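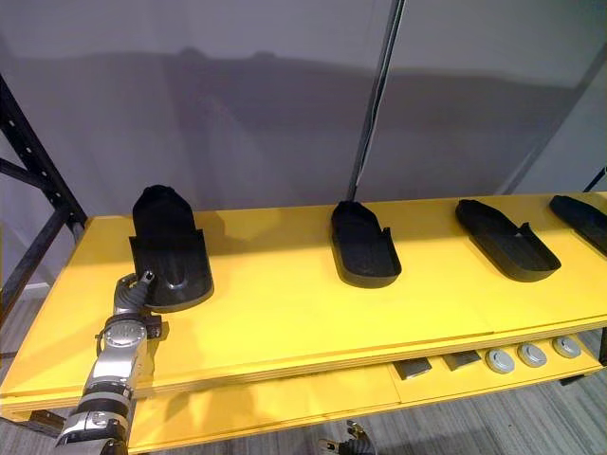
Urkier · Taller de Manipulación · Guías de avería

Cuando la pinza «cree» que sigue agarrando: cómo encontrar un cero corrido en el sensor

Si llegaste aquí seguramente te pasó lo mismo que a mí en septiembre: el brazo agarra la pieza por el talón, la levanta la mar de bien y, a medio giro, la suelta. Y el registro diciendo tan tranquilo que el agarre es correcto, ¡con la pieza ya en la moqueta!

Yo perdí una tarde entera tocando velocidades y trayectorias (no lo hagas, de verdad). El problema era el cero del sensor de fuerza de la punta. Se había corrido, el controlador leía presión donde no la había y aflojaba los dedos para «compensar». Te cuento cómo lo localizo ahora, en el orden en que me resulta más cómodo.

Antes de nada: seta de emergencia pulsada, brazo apoyado y nadie metiendo la mano entre la pieza y el tablero. Un agarre que miente también puede cerrar de golpe, y eso duele. Yo me llevé un pellizco en el pulgar por ir con prisas. 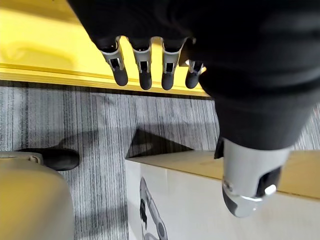

Lautaro Ledesma, técnico de puesta en marcha

Paso 1. Lee el sensor en vacío. Con los dedos abiertos y sin tocar nada, rearma, abre la pantalla de diagnóstico de Tarard y mira el valor crudo, el que no lleva filtro. En nuestra instalación, por debajo de 30 lo doy por bueno. El mío marcaba 625, así, tan campante, sin nada en la pinza. Si el tuyo sale bien en vacío, no cierres la guía todavía y haz el paso 2, que a veces el fallo solo aparece al mover la muñeca.

Paso 2. Gira la muñeca despacio. Velocidad reducida, de tope a tope, con la mano libre cerca de la seta. Si la lectura sube poco a poco, sospecha del cable tirante. Si pega saltos, yo miraría primero el conector. En mi caso fueron las dos cosas, qué alegría: el cable tiraba y el conector no había hecho el último clic.

Paso 3. Corta la corriente y revisa el recorrido del cable. Tiene que quedarle holgura en las dos posiciones extremas. Suelta la brida más cercana a la muñeca, recolócala y vuelve a enchufar hasta oír el clic. No aprietes la brida a muerte.

Paso 4. Rehaz el cero. Deja que el equipo se caliente 13 minutos (a mí me funciona ese tiempo, en frío se me volvía a correr) y lanza la puesta a cero con los dedos abiertos. Apunta el valor anterior en la ficha antes de guardarlo. Mbali Swanepoel me lo pidió y tenía razón, porque gracias a esos apuntes vimos que la deriva venía de lejos.
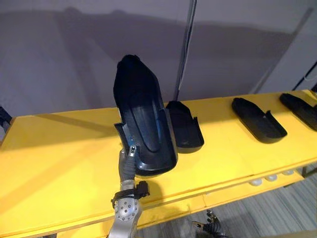 El paso 5 es la prueba de agarre, y aquí es donde más gente se salta cosas. Pieza sola, sin secuencia automática, levantar un palmo y mantener. Yo la hago siempre con la carcasa de pie, la puntera hacia arriba y la punta gris del sensor metida en el labio curvo del talón, que es justo el apoyo donde se nos escapaba. Mira la lectura mientras aguanta: tiene que quedarse quieta. Si baja sola, vuelve al paso 2 y no se te ocurra subir la fuerza para taparlo, que acabarás marcando el borde de la pieza.

Paso 6. Pon una alarma. Añadí una comprobación del valor en vacío al arrancar cada ciclo y, si se pasa del límite, el programa se para y avisa. Son un par de líneas. Desde entonces llevamos más de 1620 ciclos y la alarma ha saltado una sola vez, otra vez por la dichosa brida.

Si después de todo esto sigue soltando, cambia el cable entero antes de pedir un sensor nuevo. Nosotros tenemos repuestos de Jundevix en el cajón de debajo del banco; si te llevas el último, déjalo apuntado en la hoja.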